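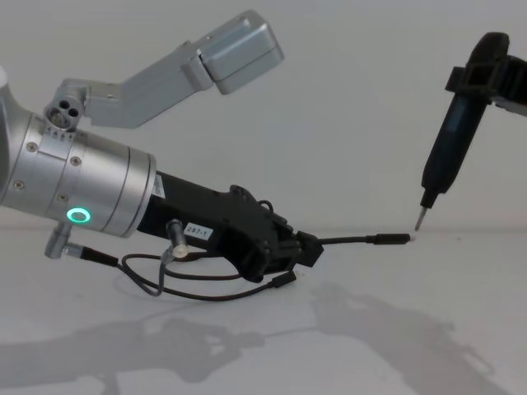 A silver robot arm over a white tabletop.

The pear tree behind the old school in Stollach has no label, and for years people in town just called it "the hard one." You couldn't eat the fruit off the branch unless you wanted to lose a tooth. "Then I stewed one in November," says the woman who has spent the past eleven winters mapping the fruit trees of the valley, "and it went the color of a brick and tasted like cloves. I ate the whole pot standing up!"

She talks fast and she draws while she talks, mostly leaves. Her map began on the back of a bus schedule and now holds 1,373 trees, apples and pears with a few quinces she let in "because I like them, and it's my map." She used to teach geography, and she still corrects you if you point south when you mean southwest.

How do you find an old pear? Mostly you knock. She goes out in April, when the pears bloom a little ahead of the apples and a big one shows up white from clear across the river. She marks it, works out whose field it's in, and comes back in the fall for the fruit. "People think I'm selling something. Then I ask about the tree and I'm there for two hours. They tell me who fell out of it."

Lirnov, the next village up, has the oldest ones. The road climbs to 700 meters there and she had expected nothing but plums. She found a row of perry pears along a wall, every one of them hollow and every one loaded with fruit. "You can put your head inside the third one and look up at the sky. I've done it. You should do it."
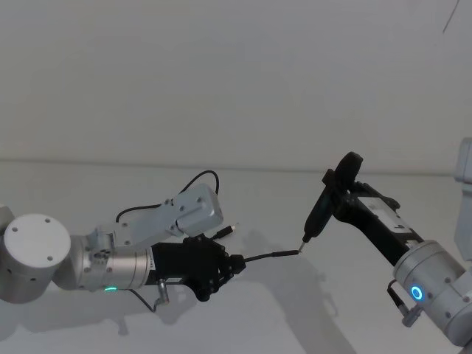 Naming them is the slow part. She cuts each pear lengthwise, looks at the core and the seeds, and compares it with her drawings and three old fruit books. A good many never get matched. Those go on the map under whatever the owner calls them, and that is how the valley ended up with a Priest's Pear, two different Goat Pears, and one called Don't.

Every February she takes cuttings, wraps them in damp newspaper and drives them over to the Nikolovski nursery, where they're grafted onto seedling roots. The first batch had a miserable spring and she lost more than half. Last year's did so well that there wasn't room for them all, and 497 young trees went out to gardens, farms and one very long driveway.

Would she like to reach 2,000 on the map? She laughs. "Sure, but my knees get a vote." There is a side valley past the sawmill she still hasn't walked, and a man at the bakery swears his uncle had a pear up there that kept until Easter. She has already asked him which side of the stream.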